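Chapter 9
Baskets, Benches and the Packing Table

Start with the thing in your hand. Before shelving, before labels, before any of the stock sheets in Chapter 10 - the basket. Most small shops lose more time between the basket and the table than they do at the till, and most training skips straight past it.

This chapter is short on theory. Read it standing up if you can, next to a table, with something to pack.

What you should be able to do by the end:
pick a basket for the job
set it down on a bench so it can be reached into from either side
say why a table edge matters
unpack, check and repack a mixed order without putting anything on the floor

Words used in this chapter

Rim - the top edge. Where your fingers go when there's no handle, or the handle is folded down.
Slotted wall - a side with openings in it. Saves weight, lets you see in. Also lets thin things poke out.
Dead corner - any part of the table you can't reach without leaning. Every table has one.
Staging - putting goods down for a moment on their way to somewhere else. Should be a moment. Often isn't.

9.1 Why begin with a basket

Maarja Toom ran the back room at Rerkanell, a grocer's with a delivery round, and when she took it over there was no packing area at all. Orders were picked into baskets, baskets went on whatever was free. A chest freezer lid. The stairs. One April she wrote down every place she found a full basket in a working day and the list went over the page.

Her fix was dull. One table, cleared each night. Baskets on the table or in the stack, nowhere else. She didn't buy anything new for a year.

Carys Gough did it the other way round at Brernness - bought the benches first, four-sided frames with timber tops, then found the pickers were still using the floor as the benches were too far from the door. Moved them. Problem mostly gone. We come back to both shops in 9.4 and again in the exercises, so keep them in mind.

9.2 The basket itself

Open top, slotted sides, a floor that is smooth or ribbed. That covers nearly all of them. Differences that matter in use:

Floor. Smooth floors wipe clean in one go but jars slide. Ribbed floors hold jars and also hold crumbs, leaf, the corner of a torn label.

Walls. Slots let air through and let you check the bottom layer from the side. Pencils, spaghetti, skewers, anything thin goes in a bag first. Long slots are worse for this than round holes.

Depth. A deep basket gets overfilled. Everyone does it. If the weight is wrong at the start it will be wrong all the way down the corridor.

Colour. Not a decoration. At Rerkanell red meant a customer order and nothing else, so a red basket in the wrong place was noticed from across the room. Pick a rule and write it on the wall - two colours is plenty for a small shop.

9.3 The table

Height first. Elbow height for checking, a bit lower for packing heavy goods, becuase you are lifting over the rim and not just onto the top. A table that feels right empty can feel too high once there is a basket on it. Test it with the basket.

Then the edge. A raised or metal-trimmed edge stops things rolling off, and also catches the underside of a basket being dragged. So lift, don't drag. Wooden tops are kind to glass and quiet. They mark. Sand them once a year, oil them if the maker says to.

Frames. Bolted metal frames can be taken apart and rebuilt at another size, which small shops are always doing. Check the corner plates while you're at it. A loose corner gives you a table that rocks only when loaded, the worst time for it.

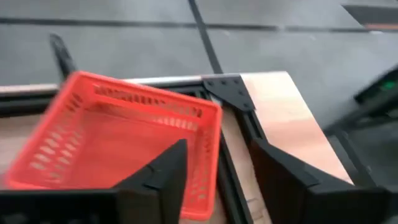
Fig. 9.1 Red slotted basket at an angle on a light wooden top. Black frame with corner bracket; pale metal strip along the far edge.

Look at the angle. A basket set square to the edge is tidy and good for a row of them. Turned, it takes more room. Try both on your own table with the same 2 items in the bottom and see which way your wrist prefers - left-handed and right-handed packers often disagree, and it's worth knowing before you fix a layout.

9.4 Clearing down

End of shift. Baskets emptied, turned over, tapped, stacked. Table wiped from the back edge forwards. Floor last.

Ginette Ross, who trained pickers at Zakport, had new starters clear down before they were ever shown how to pick. They learned where things lived by putting them there. Some found it odd on the frist morning. She kept it in.

Try this before reading on

Fill one basket with mixed goods from a shelf near you. Carry it to a table, unpack it, lay the goods out in the order you would want to repack them, then repack. Note anything that went down twice. Swap with a partner and do theirs.

Keep your notes, they are needed for Exercise 9.2.

Contact the editors: Fermín Durán and Maarja Kairys, Avotiņš | Copyright Avotiņš, all rights reserved | Page 103 | Back to top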